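발표자 노트: 작은 숙소의 객실 정비 시간 줄이기

슬라이드 1. 인사
이름과 소속만 짧게 말한다. 질문은 끝에 받는다고 안내. 오늘 이야기는 객실 정비 순서와 비품 발주, 두 가지다.

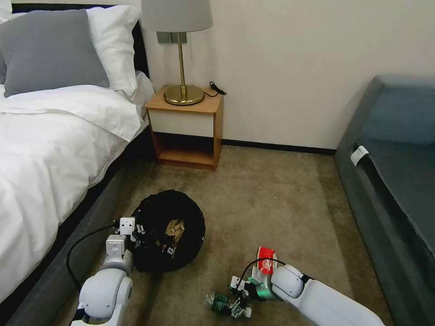 부르크홀름, 2020년 12월 26일

연말이라 자리가 빈 곳이 있을 것이다. 기다리지 말고 정시에 시작한다. 누노모 숙소는 4월에 정비 기록표를 바꿨다. 그전에는 퇴실 시각만 적었고, 지금은 입실 가능 시각까지 적는다. 지금까지 모인 기록은 2357건.

슬라이드 2. 순서
침구를 먼저 걷고 환기, 욕실, 침구 씌우기, 바닥 순으로 간다. 바닥은 반드시 마지막. 협탁과 스탠드는 침구를 씌운 다음에 닦는다. 먼저 닦으면 먼지가 다시 앉는다.
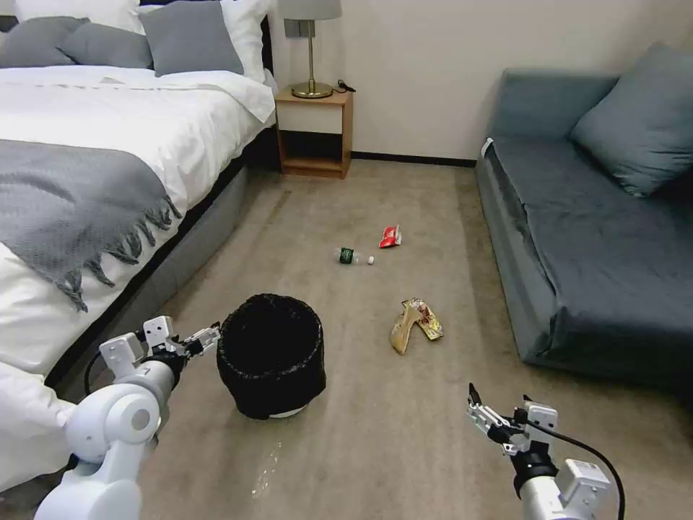
순서를 바꾸자는 의견은 하우케 린데만이 처음 냈다. 욕실을 맨 앞에 두던 습관 때문에 반대가 있었고, 두 층에서만 먼저 해 보았다. 이 부분은 길게 말하지 말 것. 표를 띄우고 잠깐 멈춘다.

슬라이드 3. 쓰레기와 분실물
봉투와 포장지는 방 안에서 한 번에 모은다. 복도에서 다시 나누지 않는다. 종이 사이에 영수증이나 열쇠가 섞이는 일이 잦으니 버리기 전에 펼쳐 본다. 분실물은 방 번호와 시각을 적어 프런트로 보낸다.

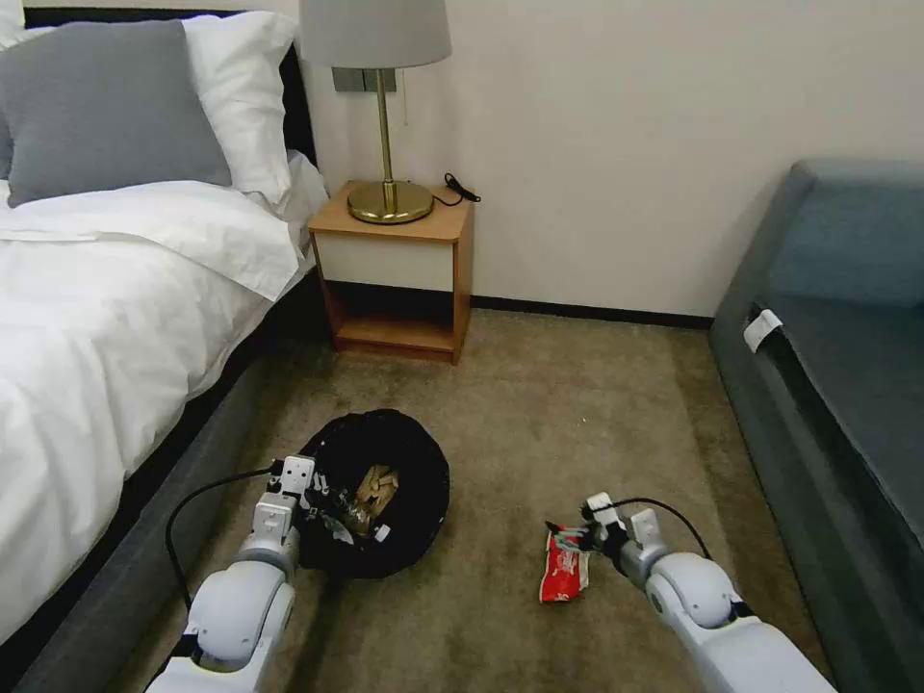 카펫 바닥의 검은 통과 빨간 과자 포장지

슬라이드 4. 발주
베갯잇은 거의 620장을 돌려 쓰고 있다. 슈발리에 세탁소에 맡기는 날과 발주일이 겹치면 수량이 틀어진다. 지난번에 142장이 이중으로 잡혔다. 발주는 세탁물이 돌아온 다음 날에 넣는다. 아틱스 재고표 화면은 글씨가 작으니 확대해서 보여 줄 것. 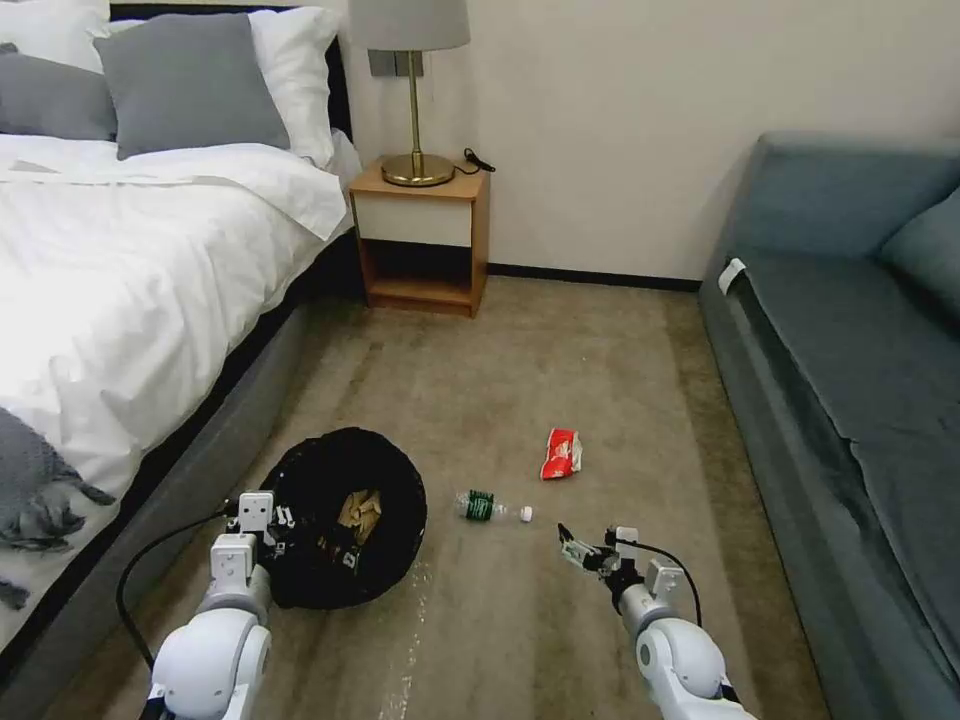
슬라이드 5. 질의응답
예상 질문: 인원이 적은 날에는 어떻게 하나. 답: 순서는 그대로 두고 연박 객실을 오후로 미룬다. 기록표 양식은 요청하는 사람에게 메일로 보낸다.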